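Prato raso

O prato raso é uma peça de louça de mesa, quase sempre redonda, com fundo plano e borda pouco elevada. Serve para apresentar alimentos sólidos e, fora da refeição, para reunir objetos pequenos sobre uma mesa. Distingue-se do prato fundo pela menor capacidade e da travessa pelo uso individual.

A borda elevada, mesmo discreta, impede que o conteúdo escorregue e facilita a pega com os dedos. Nas peças lisas, sem relevo nem decoração, a cor é o principal elemento distintivo.
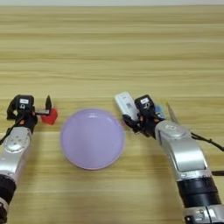 Os tons pastel, entre eles o lavanda, o verde-água e o rosa-claro, são comuns em serviços de uso diário. O catálogo da casa Vlachopoulos, de Stelham, regista 219 modelos de prato raso - 133 deles em cores claras - e atribui ao desenhador Apostolos Kokkinos a série Toreck, vendida em conjuntos de 5 peças.

Sobre mesas de madeira clara, o prato colorido delimita bem a área de serviço e dispensa toalha ou individual.

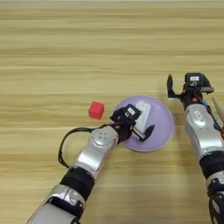

Em jogos de arrumação, o prato funciona como tabuleiro: colocam-se nele peças pequenas, como cubos, e retiram-se uma a uma. A limpeza faz-se com esponja macia. Para guardar, empilham-se os pratos por diâmetro, com os maiores em baixo.

Ver também: prato fundo, travessa, pires.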